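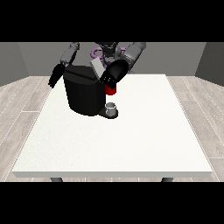
A simulated humanoid holds a red object over a white cup during a table-top task. Render: Jenuvik

Jenuvik widens simulated training set for two-handed robot work

By Marlene Reuter
September 2026
14 shares | 2 comments

Search news, projects, places

Jenuvik has extended its programme of simulated table-top tasks for humanoid robots, adding placing and stacking work to a collection that until now covered only reaching and lifting. The examples are used to train a control model that maps camera views and joint positions to arm and hand movements.

The new tasks are recorded at the company's site in Jeltdale. An operator wearing tracked gloves steers both arms of a simulated robot, and the software stores joint angles, finger positions and contact forces at each time step. Each run starts from a fixed posture and ends when the operator releases a foot pedal. Runs in which an object leaves the table are kept but marked as failed, so that they can be left out of training or used separately to teach the model to spot errors.

The room is kept plain, with grey walls, a plank floor and a white table. Jenuvik says it will vary surfaces and lighting at a later stage, by replaying stored runs with altered settings. Replay does not need an operator, and a single run can produce many versions of the same movement. Object positions are shifted only slightly between versions, as larger shifts would make the recorded hand path invalid.

More than 95 hours of operator time have been logged under the extended programme. Five operators share the work, in sessions limited to two hours. According to the project notes, tired operators tend to shorten the approach to an object and close the hand early, and the model copies both habits.

Hand control remains the slowest part of the work. The glove readings have to be converted to the joints of the robot hand, which differ in length and range from those of a person. Small errors in the conversion matter little when a hand is open, but can cause a grasped object to tilt or slip. A revised conversion was brought in after the first batch, and the earlier runs have been relabelled so that the two sets are not mixed by accident.

A second group, in Mottram, checks the recordings before they are released for training. It looks for gaps in the timing data, hands passing through solid objects, and labels that do not match the task carried out. Rejected runs are sent back with a fault code and recorded again where the starting layout is still available.

Trials of the trained model on physical hardware are planned for December at Stekville. The first trials will use the placing tasks only.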